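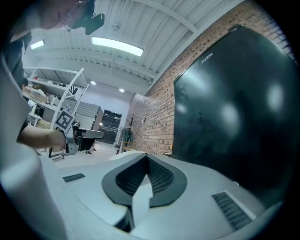
4 min read

Re: [manip-tools] Sirnolitz hand-held gripper kit, worth the price?

> We have a quote for two pairs of the Sirnolitz hand-held grippers and I'm
> told your group at Dristthorpe has had a set on trial since February. Three
> questions before I sign anything. Do the finger pads last? Does the marker
> mount keep its position after a knock? And is the Gukono software licence
> needed, or can the recordings be read without it? We would be doing
> two-handed kitchen and packing tasks, with two or three operators who have
> not used this sort of tool before.

Answering in order, then some points you didn't ask about.

Pads. The ribbed ones wear at the tip first. We changed the first set after 57 hours of logged use, by which time the ridges nearest the point had rounded off and thin card was slipping. The body of the pad was still fine. Replacements come in packs of 20 and go in without tools, but the left and right pads are different parts and the bag is not labelled, so sort them before you start. The pads with the small raised cells grip film and plastic bags better than the ridged ones. On bare metal I could not measure a difference.

Marker mount. The square marker plate sits on the upper side of the housing, at the back of the front section. It is held by two screws and a locating pin, and the pin does most of the work. We dropped one unit from bench height onto a hard floor and the plate came back to the same position within what our tracking can resolve. A second unit arrived with the pin missing and drifted all morning. Check for the pin on delivery.

More trouble came from losing sight of the marker. When one operator's forearm crosses in front of the other tool, the track drops and takes a few frames to recover. A glossy board or a window behind the operator makes it worse. Turning the work area away from the reflective side of the room cured most of it for us.

Licence. The recordings are ordinary video plus a text file of finger widths and timestamps, and both open without the Gukono package. What you lose is the alignment step between left and right tools. We wrote our own in an afternoon — it is 200 lines and I can put it on the list if there is interest. The licence renews yearly, and the quote you have may show the first year only.

Not asked, but relevant:

- Width calibration shifts after a pad change. Redo it each time. The manual says every fifth change, and that is too seldom.
- The wide lens sees most of the room, including anyone standing beside the operator. Sort out consent forms first.
- New operators squeeze too hard. Allow 20 minutes of practice and throw those recordings away.
- The trigger spring is stiff for small hands. Ingvarsson sell a softer one that fits, though the supplier says it voids the warranty.

On price, I would take one pair and a double order of pads before committing to two. We are keeping ours at the end of the trial, without the licence.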